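Dilard Releases Mallet 2, Grasp Planning Software for Soft and Irregular Packages

DRANMONT, April 2019 - Dilard, a developer of control and planning software for robot grippers, today announced the release of Mallet 2, the second version of its grasp planning package. The new version is made for objects which do not keep their shape when they are held, such as bags, pouches and thin wrappers. It is available immediately to all customers with a valid license.

The first version of Mallet planned a grasp from a fixed model of the object. This worked well for boxes and bottles, but many customers have asked for a solution for soft packaging, where the shape changes already at first contact. Mallet 2 does not need a fixed model. It estimates which regions of a package can be held, proposes several pairs of contact points, and corrects the finger opening while the fingers close.

"Our customers did not ask us for a faster robot," said Hamish Lowther, head of planning software at Dilard. "They asked us why the same bag is picked well in the morning and dropped in the afternoon. With this release we can give them a better answer, and also a tool to look for the answer themselves."
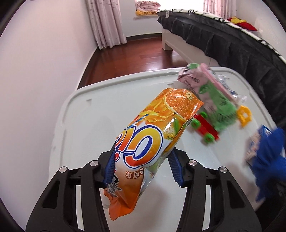
The grasp planner in Mallet 2 was tuned on 664 recorded grasps of household goods, toys and packaged food. Each recording is stored with the finger opening and the chosen contact points, so that an engineer can replay it step by step. Snack bags received special attention in this work. When two ribbed pads pinch a large bag and its crimped lower end hangs below the grip, the visible outline says little about where the contents are, and the planner must treat the hanging part as free material. Mallet 2 therefore keeps a separate estimate for the held region and for the rest of the package, and it includes both when it checks the path for collisions.

A second new part is the replay tool, called Drillano. It shows the camera view and the planned contact points on one time line, and allows the user to change a parameter and run the planner again on the same recording. In internal tests the time to find the cause of a failed grasp went down by roughly 40 percent. Drillano is included in the license and needs no robot to be connected.

Mallet 2 runs on a standard industrial computer and updates the grasp plan every 10 milliseconds. Existing projects can be opened without conversion - only the settings for finger force should be checked once after the update. The package comes with 130 ready planning profiles for common types of packaging, and users can add their own.

Customers with a maintenance contract receive Mallet 2 without extra cost. A trial version can be requested from the Dilard sales office in Dranmont.

About Dilard
Dilard develops software for the control and planning of robot grippers. The company is based in Dranmont and supplies machine builders, packaging companies and research laboratories.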